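Lemonade Station: Final Report
Segers Robotics Club, Senior Group
Submitted by Wiroj Thongdee

1. Aim

Our group set out to have the club's two-armed robot prepare a glass of lemonade from items laid out on a table. The drink itself was a small part of the project. We wanted to find out how far items could be moved from their usual spots before the learned program stopped coping.

2. Method

We split the task into 5 stages: move the lemon, muddle it, add ice, pour, and wipe down. Each stage was demonstrated by a student steering the arms by hand, and the recordings were used to train the program. We collected 276 demonstrations between January and the end of term. Training ran overnight on the club computer, which we call Mullari.

The pour was limited to 200 mL so that a spill would stay well away from the base. Cutting was left out on safety grounds. A student halved the lemon beforehand, and the knife in the set is a plastic toy.

3. Table layout

The table was covered in brown paper and marked into sections with dark blue tape. Before each recording we drew a card that told us which section each item went in. The first tape job lifted at the corners and had to be redone twice. Where strips cross, the edges still tear.

We used ordinary kitchen items, with bowls, a paper cup, a clear glass, a tray and a folded towel among them. An avocado was added as a distractor so the program could not treat every piece of produce as a lemon.

4. Results

Picking up the halved lemon was the most reliable stage. The muddler was the least, and most failures came from the arm closing on the cap at an angle. Moving the tray one section over made little difference to the pour.

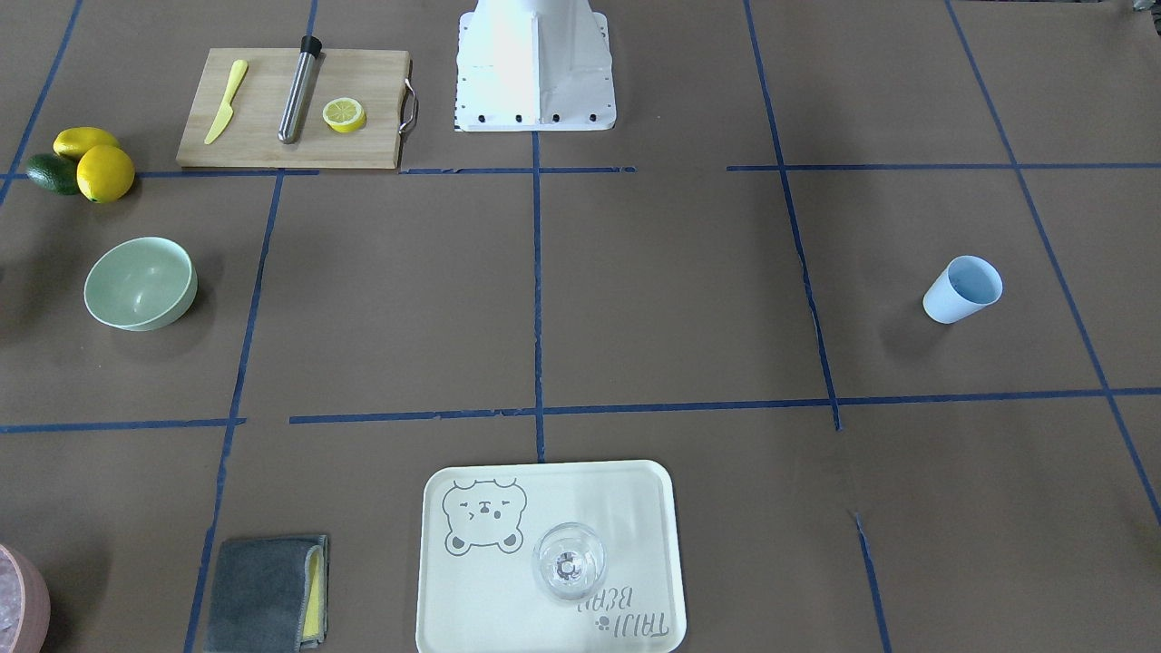 The glass gave us trouble in the late afternoon, when sun from the west windows reached the table. We closed the blinds for later recordings, and the colour in the camera feed became more even as well.

5. Next term

We would like to record 500 demonstrations, with at least half using new layouts. The muddler needs a thicker grip. Spare tape and paper are in the Kasico cupboard.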